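How do I get old packing tape off a painted door without taking the paint with it?

Posted in Home and Repairs
42 replies hidden, 3 shown

brosero_kitchen

Hello all, long-time reader and first-time asker, so please be gentle with me. We moved into a rental in Londavthorpe back in March and the previous tenants had taped all sorts of things to the inside of the pantry door. Lists, a calendar, what I think was a child's drawing judging by the crayon on one of the scraps. They took the papers with them and left the tape, bless them.

It's the clear, shiny kind of packing tape, and it has gone stiff and a little amber at the corners. I tried lifting one strip with my fingernail and a flake of white paint the size of a lentil came away with it, so I stopped right there and made myself a cup of tea. The door is an old one, solid wood I believe, and the paint looks like it has been put on in several coats over the years. I don't know if it's oil paint or water-based. The landlord is a kind man but he is particular about his doors, and I'd like to see my deposit again one day.

I have a hair dryer, white vinegar, dish soap, cooking oil, and a bottle of something called Liment that my mother-in-law swears by for sticky labels on jars. Would any of those do it? And is there an order I should try them in? There are 18 strips altogether, some of them crossed over each other, so whatever the method is, I'm going to be at it for a while. I'd be very grateful for any help from people who have done this before.

intarasuk_lane

Welcome! You did exactly right to stop when the paint lifted. I've been down this road with a bedroom door and a set of built-in shelves, and on the shelves I did not stop, and I ended up repainting the whole lot one rainy week when I had plenty of other things I'd rather have been doing.

Start with the hair dryer. Medium heat, held a hand's width away, and keep it moving back and forth over one strip for a minute or so. What you want is for the glue to go soft while the paint underneath stays firm. If you hold it still or go too hot, the paint softens too, and then you're in a worse spot than before. Once the strip feels warm and a bit floppy at one end, lift that end with a plastic card (an old gift card is perfect) and pull it back very flat, almost folded over on itself, as slowly as you can stand. Don't pull it straight out toward you. Pulling straight out is what brings the paint along.

If it starts to resist, go back in with the dryer. I know it's dull work, but put the radio on and do three or four strips at a sitting. For the crossed ones, take off the top strip first and treat it as a separate job from the one below.

When the tape itself is off you'll have a gummy film left behind. That's where your cooking oil comes in. Put a little on a cotton pad, press it onto the gum, leave it ten minutes, and then rub in small circles. It should ball up and roll away. Then wash the whole area with warm water and dish soap, because any oil left behind will show as a dull patch and will stop touch-up paint from sticking later on. Rinse with a clean damp cloth and dry it well.

I'd leave the vinegar in the cupboard for this one. It's wonderful on a kettle, but I've never had it do much for tape glue.

As for the Liment, I don't know it, so I'd read the back of the bottle. If it lists a solvent, try it low down near the hinge where it won't be seen, wait until the next morning, and run a finger over the spot. If the paint feels tacky or looks cloudy, that's your answer.
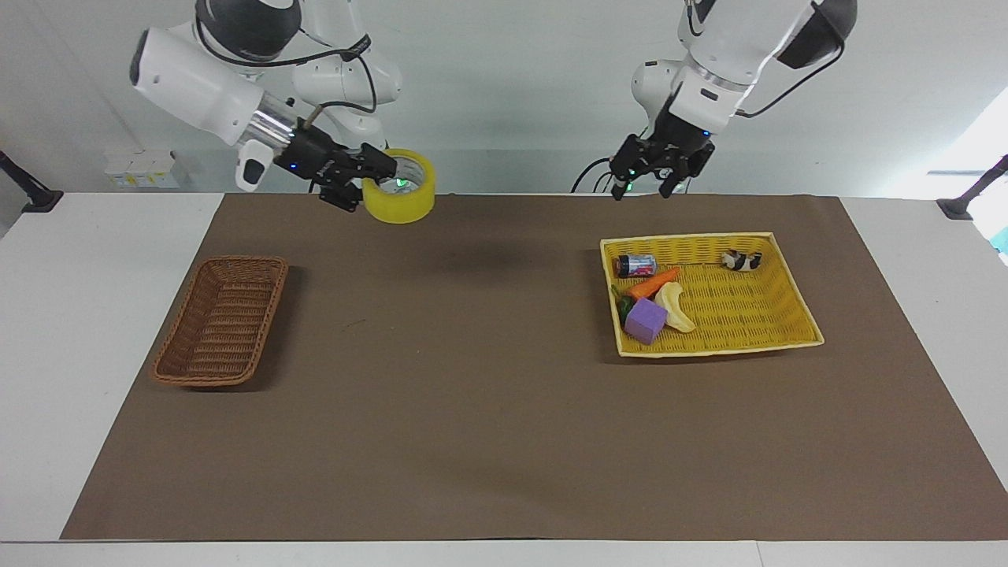
One more thing, and then I'll let you get on with your evening. Before you start, please think about how old that door might be. Several coats on solid wood in an older house can mean there's lead paint somewhere in the lower layers. Ask your landlord whether it's ever been tested, and until you know, don't sand or scrape anything. If more flakes come up while you're working, pick them up with a damp paper towel and bag them, and keep little ones away from the area. He may also have a can of the right white in the garage, so it's worth the call on both counts!

For the lentil-sized chip, a dab of matching paint on a cotton swab is usually enough. Two thin dabs with a good long dry in between will look better than one fat one. I did mine that way on the bedroom door, and I have to go hunting for the place now when I want to show somebody.

And for your own lists, might I suggest a small corkboard hung from an over-the-door hook? We've had one on our pantry for years. It rattles a little when the door shuts, so I put a felt dot on each bottom corner, and it has been quiet as anything ever since.

pantrymoth13

hair dryer yes. i used peanut butter once for the sticky part because we were out of oil, and it worked fine but get the smooth kind, and the dog would not leave that door alone for days

brosero_kitchen

Thank you both so much! I called the landlord this afternoon and he says the door was stripped and repainted before he started letting the place, and he has the test paperwork, so that's a weight off my mind. He has half a can of the white as well and will drop it by.

I've done four strips with the dryer and the gift card, and only one tiny nick so far, down by the handle where I got impatient. The oil is sitting on the gummy bits as I type. I tried the Liment by the hinge too, and will check on it in the morning before I let it anywhere near the middle of the door. We have no dog, but I'm keeping the peanut butter in reserve.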